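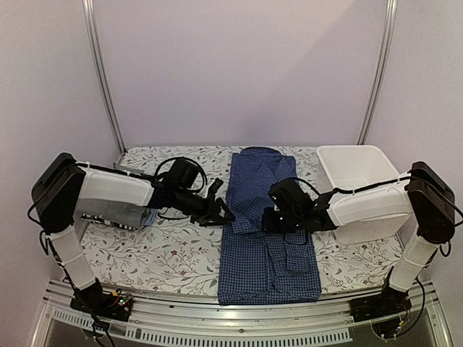
**Section 4 – Laundry and Fabric Care**

# Setting up your Kirkell garment steamer

Welcome to the fun part! Once the steamer is built (see Section 3), you can have it making steam in a few minutes, and cotton shirts are a great place to start. They respond quickly and they forgive beginners.

## Before you switch on

1. Stand the base on a flat, hard floor. Thick carpet can make it lean once the tank is full.
2. Lift the tank straight up by its handle, turn it over and unscrew the cap.
3. Fill with cool tap water to the MAX line. If your kettle scales up fast, use half tap water and half distilled.
4. Screw the cap on firmly, turn the tank upright and lower it until it clicks.
5. Pull the pole out to full height and close both clips.
6. Hang the steam head on its hook with the hose going straight up. No loops, no kinks!

**Caution:** Never add perfume, vinegar, starch or fabric softener to the tank. They foam up inside the heater and can spit hot water from the head.

## First steam

1. Plug into a wall outlet. Do not use an extension cord.
2. Turn the dial to 2 and wait for the green light.
3. Point the head away from you and press the trigger for a few seconds. A little gurgling and a few drips are normal on the first run.
4. Try a hidden spot first, such as the inside of a hem.

## Steaming a cotton shirt

1. Put the shirt on the hanger and fasten the top button only.
2. Start with the collar. Hold one point, pull gently, and work in toward the middle.
3. Do the back next, top to bottom, with the head just touching the cloth. Let gravity help – a light tug on the hem does wonders.
4. Steam the front panels. Slide the head between the buttons, never across them.
5. Finish with the sleeves, holding each cuff by its edge and keeping your fingers clear of the steam.
6. Leave the shirt hanging until it feels cool and dry before you fold it. Folding warm cotton sets new creases right where you don't want them.

**Note:** Checks and stripes are handy guides. If the lines look straight down the placket, you're pulling evenly. If they bow, ease off and go over that part again.

**Caution:** Never steam a garment while somebody is wearing it. Keep the head off silk, velvet and anything waxed unless the Avov soft brush is fitted.

## Folding for a drawer

1. Lay the shirt face down on a clean table or a smooth cloth and flatten it with your palms.
2. Fold one side in toward the center, then lay the sleeve back down along the fold.
3. Repeat on the other side so both edges line up.
4. Bring the hem up to the middle, then once more to just under the collar.

Ifeoma Garba on our test bench likes to stand her shirts on edge in the drawer, and it's a lovely way to see them all at once!

## Switching off

1. Turn the dial to 0 and unplug.
2. Let the unit cool completely, then empty the tank and leave the cap off overnight.
3. Wipe the head with a dry cloth.

Spare hangers are part no. 1158 and tank caps are part no. 991. For descaling, go to Section 5.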